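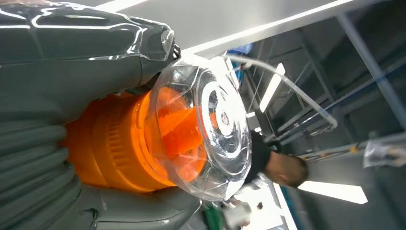
I've wanted to get inside the Mansour works at Skasetetti for years, ever since I used to cycle past it on the way to somewhere duller, so when the Nukis outing list went round with "robot open day" on it I had my name down before I'd read what time the coach left. (Early. The coach left early.) There were 11 of us in the end, which filled the small coach nicely with room for bags. I'd expected something shiny on a stand with a rope round it, and what we got was a working arm the size of a lamp post, dark grey with a bright orange collar, the grey parts done up in clear plastic film like a sofa that's just come off the van. I liked it straight away. It looked like something with a job to go to.

The project is called Plivasach, and I asked twice how to say it and have still got it wrong in the bar since. What they're after is an arm that can pick up ordinary things off an ordinary table, in whatever muddle they happen to be, and put them somewhere useful. Bottles, mostly, at this stage. The woman who showed us round said people always look a bit let down when she says bottles, and I'm afraid one or two of our party did, but I thought it was a grand thing to pick. I drop bottles. My grandson drops bottles. Anything that can manage a bottle gets my respect.

Tea first, then the rules

We had tea in a side room with a plate of very good almond biscuits and were told where we could stand. There was yellow tape on the floor and we were to keep our toes behind it, and if anyone called "stop" we were to stay exactly where we were, which one of us managed to get wrong during the practice. Photographs were fine as long as we left the computer screens out of them. Bags stayed in the side room, so did sticks if you could spare them, and they'd put chairs along the back for anyone who wanted to sit through the demonstration. Thank you to whoever thought of the chairs! By the second half there wasn't one free.

I'd also like to say that the loos were spotless and properly signposted, because after the brewery trip I promised I would always report on the loos.

Watching it work

So, the demonstration. It ran for 25 minutes and I could have stood there for double. The table had a green top, and the bottles were plastic ones of orange drink, put down on their sides. I'd wondered why they didn't stand them up to make it easier, and somebody braver than me asked, and the answer was that standing up is the easy one and they did that last year. On their sides they can roll. If two are touching, the hand has to work out which bit belongs to which, and with clear caps it has a harder time telling where the bottle stops. I hadn't thought about that at all, but of course if you're a machine going by what you can see, a clear cap must be a terrible nuisance.

The arm doesn't move the way they do in films. It sort of leans over and then has a think. It would come down quite briskly, stop a hand's width short, and then do the last part so slowly that the whole back row went quiet. On the first go it closed on the bottle and lifted it and we all clapped like fools. On the second it nudged the thing along the table, chased it a little way and gave up, and I'll admit we clapped that as well. The engineers were very good about it. They didn't pretend it was meant to happen, they just set it off again.

My favourite part was the hand itself. I'd pictured a claw, like the ones at the seaside that never get you the teddy, and it's far busier than that, all black and silver with cables and brackets packed in together and little finger parts at the end. You want to shake it. (We were asked not to.) One of our members spent her working life mending sewing machines and she was as close to the yellow tape as the law allows, asking about the cables, and I think if they'd offered her a screwdriver she'd be there now.

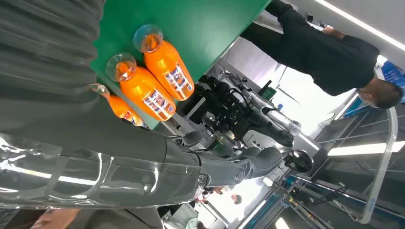 What we asked them

Plenty, and some of it was even sensible. How long has it been at this? It has done 2,000 hours of practice so far, which somebody behind me worked out loud as a year of full-time work with a decent holiday. How many bottles has it got through? They do keep a tally, and it stood at 1,690 picked up cleanly on the morning we were there, with a separate tally for the dropped ones that they were a little shyer about. Does it get better by itself? Not quite, as I understood it. People look over what it did each day, sort the good tries from the bad ones, and feed all that back in overnight. I found that rather comforting, I suppose I'd imagined it sitting up on its own in the dark, learning.

Would it put anybody out of a job? I was glad this got asked and I was glad it got a straight answer. The guide said she didn't know, that the jobs they had in mind were ones the firms couldn't fill, and that she'd be wary of anyone who told us more than that. Two of our lot carried on arguing it over all the way home and had got as far as the miners by the time we reached the ring road.

And could it do the washing up? No. It doesn't care for wet glass. Nor do I.

If you fancy going

Mansour are doing another open day in the spring and they were kind enough to say Nukis would be welcome back. Groups have to be small, so it will be first come, first served, and I'll put the sheet on the board by the kitchen hatch as usual. Wear flat shoes with a closed toe, they do check. Bring a jumper too, as there's a good deal of standing about and my neighbour on the coach was chilly by the end. It's level all the way through from the car park, with one heavy door that they'll hold for you.

The coach comes out of the outings kitty and there's nothing to pay at Skasetetti, though there is a tin for the local hospice on the tea table and I'd ask you to put something in it. If you have photographs from the day, do send them over, I'm short of any with our own members in. I've got four of the biscuits.

September
By your outings secretary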